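Tundville Replacement Fingertips for Two-Arm Cloth Cells (Set of 2)

Item 274
Sold as one matched pair, left and right
Fits Drodoveck parallel grippers, both arms
Ships from our Godbridge workshop

If you run a two-arm cell that picks up, spreads or folds fabric, you already know that the fingertips lead a hard life. They spend the whole shift closing on thread and sliding along a tabletop, and little by little the points get rounded over until the gripper starts missing a single layer and grabbing air instead. We have been making these tips for a good while now, and we keep fussing with them, so the set you get today is a bit slimmer at the point than the one some of you bought from us back in March. It goes on the same mount, so there is no need to change anything else.

Each tip is a tapered wedge with a flat inner face. Put the pair together and they close to a narrow point, which lets them get hold of a gathered edge without pushing the rest of the cloth away. They are meant for light and medium woven goods: napkins, tea towels, pillowcases and the like. For quilted or padded work we would steer you to the Hrynyshyn wide pads, and if you aren't sure which you need, send us a scrap of the fabric and we'll try both for you.
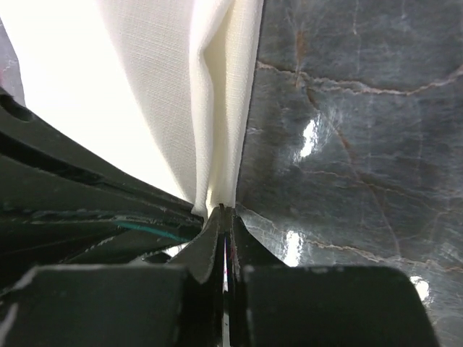 Two grippers meeting at the gathered end of a white woven cloth, over polished stone.

A handoff is where worn tips show up first. When both grippers come in on the same few folds there is very little room to spare, and a tip that has gone blunt or crept sideways on its mount will knock against its neighbor. Stone and other hard tops are tougher on the points than a padded table, so if that is what you have, please look the tips over more often than you think you need to!

How to change them

Park both arms clear of the table and switch off gripper power at the cabinet. Open the fingers by hand. Back out the screw at the base of the old tip and slide it straight off toward you, then wipe the seat with a dry cloth (no oil, please, it ends up on the linens). Slide the new tip on until it stops and run the screw in finger tight.

Now close the fingers slowly and look at the point from the front. The two sides should come together at the very end first. If there is daylight at the end while the bases are touching, loosen both screws, let the tips settle against each other, and snug them down again. Go over the cell's closing position afterward, even if you have only changed one side. Many of our customers skip this step and then call us wondering why the grip feels weak.

Looking after them

Brush lint out of the gap between the tips at the end of every shift. An old toothbrush does nicely. Scuffs and pale scratches on the outside faces are only cosmetic and can be left alone. What you want to watch is the inner edge: run a fingernail along it with the power off, and if it catches, or if you feel a flat spot near the point, swap the set. We suggest a proper inspection every 44 hours of running time on hard surfaces and every 400 on padded ones.

Always replace tips in pairs. A new one working against an old one wears crooked in no time.

In the box: left tip, right tip, mounting screws, printed alignment card.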